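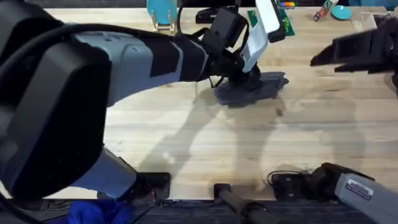 I have spent more of this summer than I'd like to admit thinking about worktops. We moved into the flat in Clavside in December, and the kitchen came with a horrid speckled surface that showed every crumb and hid every spill (how it managed both I'll never know). So I've become a bit of a butcher-block bore. I love that pale wood, with something flat and dark grey lying on it, a folded cloth or maybe a thin sponge, because that's my whole evening right there: supper, plates, wipe down, kettle on!

Home Food Garden Travel Subscribe

My friend Lanying Song put hers in 19 years ago and still oils it twice a year, with the radio up loud and the windows open. She told me to stop fussing over rings and knife marks, and to buy decent cloths. I did as I was told and came home from the market in Prasville with a bundle of 50, which my husband thinks is madness.

They go in the wash at 46 pence a load, by his reckoning, and I've already lost four of them down the back of the machine. The oil's arriving on Thursday's van, or whichever one turns up first.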